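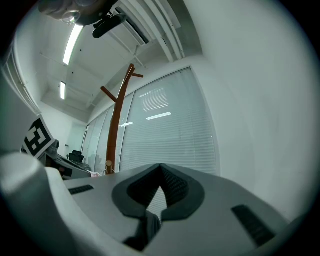 Kustard in Pictures
Gallery by Burgi Hauser, 17 September 2021

We've had the Kustard hand-held gripper from Trandotska on loan since May and I have become the person who carries it around the building, so I get to put up the gallery page. If you're new to it: you hold the gripper, do an ordinary job with it, and the camera on it records the job so that a robot arm can be trained on it later. No arm in the room while you record, no programming, and you can start on your first morning. I love it!

I'll keep adding pictures as we go. Each one gets a line or two from me, plus whatever the others want to say about it.

Gripper up close, office room
Kustard's pale gray body from below, with the coat rack and the blinds behind. The black textured pad down in the dark socket has a V-shaped channel, and it's my favorite bit of the whole tool. Look for the two rubber pads on the housing too, the small one and the bigger one set on the diagonal.

About the marker
The square black-and-white pattern on the tilted white board is a printed marker, the kind a camera can use to work out where it is. We print ours on plain matte paper (glossy was a pain under the ceiling lights). Attila Virág likes to have one in view at the start of every recording, and his come out cleaner than mine, so I've started copying him.

What it's like to hold
Comfortable! I was ready for a sore wrist and didn't get one until well into the second hour. Blažena Čierny has smaller hands and finds the trigger a stretch, and she'd like a shorter one as an option. She also did 256 recordings in our first round, more than anybody else here, so I'd listen to her.

What comes with it
The kit we got had the gripper, 2 spare pads, a charging cable and a printed booklet. Tirta Lubis read the booklet cover to cover and says the page on cleaning the pads is the one to keep. The carrying case is sold separately, which is a shame at this price.

Things I'd change
The status light is too dim near a bright window. File names are long strings of numbers, and sorting 541 of them by hand was no fun at all, though Rostislav Vlček has since written a little script that puts the task name in front. Ask him for it.

Where we are now
The goal is 4,000 recordings. We're a good way off, but people stop by, ask what the thing is, and end up trying it themselves, and I've never had an easier time finding helpers for anything.

If you'd like a turn, the sign-up sheet is outside the Koubek room. Bring something small to pick up.

Burgi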